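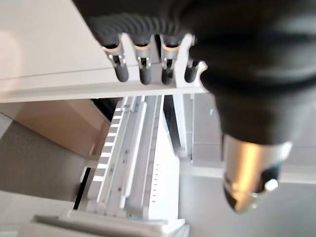 Plalico Wall Shelf, white

The Plalico is a simple shelf for a hallway, kitchen or small workroom. It comes with 2 steel brackets, screws and a paper template for drilling. Please choose wall plugs which are right for your wall – they are not in the box.

Weight without packaging: 985 g
Assembly: one person, screwdriver and drill

Clean with a soft damp cloth. Do not use powder cleaners, they leave marks on the paint.

The gray version is sold out and will be again in stock in October. For larger orders write to Benedek Vincze at Stuvemus.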